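Site Visit Report: Letel Operations Center
Prepared by the Workplace Practices Office, Prinov
May 1, 2026

In April a delegation from Prinov visited the Letel operations center to learn how the company is introducing automation into its packing and sorting work, and what this has meant for the people employed there. The delegation was made up of Angeliki Vrettos, Mohcine Mansour and Jacqueline Leblanc. We were received by Apolline Gautier, head of operations, and by Eliécer Bermúdez, who represents the floor staff on the company's working group on automation.

The visit began with a presentation on the history of the site. Letel took over the building from Amrani, which had used it as a showroom, and the open interior has been kept. Letel now employs 100 people across all shifts. Of these, 25 have changed duties in whole or in part under the current program. No position has been eliminated so far, and a written agreement with the staff provides that none will be before the program is reviewed.

Ms. Gautier explained that the first attempt at automation, a sorting line supplied by Droner, was planned almost entirely by the engineering department. The line met its targets for uniform cartons but stopped often when it received mixed goods, and staff were called away from other stations to clear it. Mr. Bermúdez described that period as a difficult one. Employees were asked to fix problems on equipment they had not been consulted about, and the time they spent doing so was not recorded anywhere. The company has since changed its approach. Experienced handlers now carry out tasks with hand-held grippers, and the recorded motions are used in preparing the robots that will take on the more repetitive part of the work.

The delegation spent the second half of the morning on the floor. 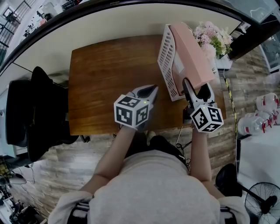
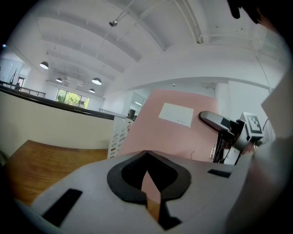 Letel treats this demonstration work as a skilled assignment, with its own pay supplement and its own schedule. The staff who do it are drawn from packing and returns, and they apply through the same internal process as for any other post. Ms. Gautier stressed that the value of the work lies in ordinary judgment about objects: how a pink box lying beside a slotted white panel should be approached, for instance, and at which end the fingers ought to close on it. Handlers make such choices all day without putting them into words. Under the earlier system they were asked to write instructions, and most found this frustrating. They now perform the task and discuss it afterward with the engineers, in a meeting held at the end of each shift.

We asked how the change of duties is experienced by those concerned. The answers were mixed, and the delegation wishes to report them as they were given. Several employees said that the work is quieter and involves less walking and lifting. Others missed the pace of the packing stations and the company of a full team. Two mentioned stiffness in the wrists after long sessions. Sessions are now limited in length, and staff may return to their former station for part of the day on request - a right which, according to Mr. Bermúdez, is used regularly and without difficulty.

A further point concerned recordings. The agreement states that material gathered during demonstrations may be used to prepare equipment and may not be used to assess individual performance. Mr. Mansour asked who verifies this. At present the task falls to the working group, which may inspect the access records but has no technical adviser of its own. Ms. Gautier acknowledged the gap and said that the matter was under discussion.

Training was the last subject on the program. Of the 25 employees affected, 21 have completed the introductory course. The remaining four work nights, when no instructor is available. Ms. Leblanc noted that Prinov had met the same problem and had solved it only by paying night staff to attend during the day. Letel has asked for a copy of our arrangements, and these will be sent.

The delegation recommends that Prinov study the shift-end meetings closely, as they appear to give handlers a real part in decisions on equipment. It also recommends that any similar program here include a rule on the use of recordings from the start, with an outside adviser named in the text. We would not recommend copying the pay supplement in its present form. It ends when an employee returns to packing full time, and some staff told us they had delayed returning for that reason.

Ms. Vrettos will remain the contact for Letel. A return visit by Letel staff to Prinov has been proposed, and dates are to be agreed between the two offices.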